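Subject: Re: [rerora-users] planner won't commit to an arm
From: Toàn Cao

Tâm Chu wrote:
> Two arms, one box, and the planner just flips back and forth between
> them until it times out. Is this the cost weights again?

Hi Tâm,

Probably not the weights! I chased the same thing all week on our sim table, the one with the open cardboard box and the oval plate.

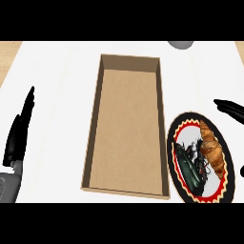

My guess is the tie-break. When both arms score within 3 percent, the planner re-scores every tick and any noise flips the winner. I added a hold of 40 ticks after each choice and the flipping stopped (well, in 11 runs out of 11, so don't frame it yet).

What I'd try, in this order:

1. Turn on the hold, and leave the weights alone for now - otherwise you won't know which one helped.

2. Log the arm choice next to the gripper state. Mine was still calling the right arm free with the croissant in its fingers, so look there too.
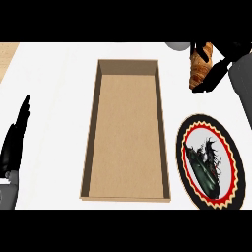
3. Rerun with the box moved a bit. If it still flips, send me the log and I'll replay it here.

The patch is on the Devano branch, still messy. I'd like it merged before February.

Toàn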